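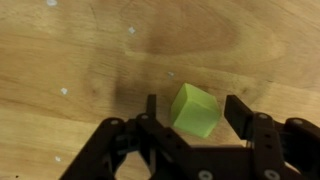 Tabletop with oval figure in the grain, pale wood.

Visit to the Fanthorpe veneer and panel works, Postdale

The Fanthorpe works stands on the north bank of the canal at Postdale, ten minutes on foot from the railroad station. It opens to outside visitors twice a year, once in May and once at the end of summer. I went on the second of these, 31st August, with a party from our evening course in furniture making. The plant does not run production on open days, but one line is kept going at reduced speed so that the process can be followed from log to finished sheet.

We were met at the gatehouse by Imke Pfeiffer, the production planner, and given ear protection and overshoes. Groups go round in a fixed order: log yard, steaming pits, slicing, drying, clipping, splicing, press shop. The full circuit takes two and a half hours. There are two flights of open steel stairs, and visitors who cannot manage them are taken through the press shop in reverse.

Log yard

Logs arrive by truck and are stored under sprinklers from spring to fall. The water keeps the end grain from checking and slows staining in the sapwood. Each log carries a plastic tag in one end with a species code, a length, a mid-point diameter and the number of the purchase lot. The lot we looked at was European ash, bought standing and felled last winter. Next to it was a smaller stack of maple, and a single very large elm butt which has been in the yard for three years and which, according to Pfeiffer, has been quoted for five times and sold to no one.

Grading is done by eye. The buyer looks at the ends for heart position, shake and color, then walks the length looking for covered knots, which show in the bark as a crease or a raised eyebrow shape. A log that is sound but too plain for slicing goes to the rotary lathe at the sister plant in Pramdale. That plant was not part of the visit.

Steaming and cooking

There are eight concrete pits with insulated lids. Ash is cooked in hot water for between one and two days depending on diameter. Darker species are steamed instead, at higher temperature. The purpose is to soften the wood so that the knife cuts cleanly and the sheet leaves it without cracking on the loose side. Cooking too long raises a fuzzy surface. Cooking too short gives what the operators call chatter, a regular ripple across the sheet that can be felt with a fingernail and will show through any gloss finish.

One pit was open for inspection. Recovered heat from the pits is used to preheat the dryer intake air, an arrangement put in when the old boiler was replaced.

Slicing

This was the part most of us had come for. The log is first sawn into halves or quarters, called flitches, and one face is planed flat. The flitch is then held by hydraulic dogs against a bed that moves up and down past a fixed knife. One sheet comes off at each stroke. Standard thickness for the ash is just over half a millimeter.

Vilhjálmur Ragnarsson, the senior slicer operator, stopped the machine after each of several cuts and passed sheets out over the barrier. He used them to explain where figure comes from, and I took fairly full notes on this.

Growth rings are close to being nested cones. A cut along the radius crosses them at right angles and shows straight parallel lines. A cut at a tangent to the rings runs along the side of the cones and shows arches, the pattern sold as crown or cathedral. If the trunk bulges or dips, so do the rings, and a flat cut through a bulge leaves a closed oval or a set of closed ovals, in the same way that a contour map shows a hill. Each following sheet changes the shape slightly — the oval grows or shrinks until it opens out or is gone. He laid twelve consecutive sheets on the bench to show one such oval disappearing.

The trade is divided on these. Buyers for office paneling reject ovals since they make it hard to match one door to the next. Makers of single tables often ask for them. Fanthorpe sells the sheets as a separate grade, and the price is fixed per bundle after the customer has seen it.

The knife is changed every four hours on ash, sooner if the flitch contained grit or metal. A detector checks for metal beforehand, but it does not find stones.

Drying and clipping

Sheets travel through a press dryer between two mesh belts and come out at 10 to 12 percent moisture. They are stacked in cutting order, and this order is kept up to the point of sale. Losing it is treated as a fault and logged. A bundle is 24 or 32 sheets.

At the clipper the bundle is trimmed square under a light line projected on the top sheet. Damian Domański runs this station. He makes the decision on how much sapwood to leave and where to cut out a defect, and he has a few seconds for each bundle. Offcuts and rejects go to the boiler. On a normal shift the line handles 1,769 square meters, and an extra 1,000 can be reached on plain material with few stoppages.

Splicing and press shop

Edges are jointed and glued, then drawn together with a zigzag of glue thread on the back. Book match, slip match and random match were demonstrated with the same bundle, and the difference was larger than I had expected from drawings. Book match in ash has one disadvantage: adjoining leaves reflect light differently because one shows its tight side and one its loose side. After stain this can read as a stripe.

The presses are three-daylight hot presses using urea glue. Core material is mostly particleboard, with a small amount of birch ply for the Campos range of tops. Hartmut Dreßler answered questions on glue bleed-through, which is common in open-pored species. His advice for small shops was to reduce spread before changing anything else.

Practical notes

Admission is free but places must be booked by mail. Photography is allowed everywhere except at the dryer controls. The canteen serves coffee and soup until 2:00. Odd bundles are sold at the gatehouse, cash only, and should be carried flat; a roof rack is not suitable. Our booking was handled by Ingeborg Sperling in the sales office, who also sends out the species list on request.

The spring date has not been set.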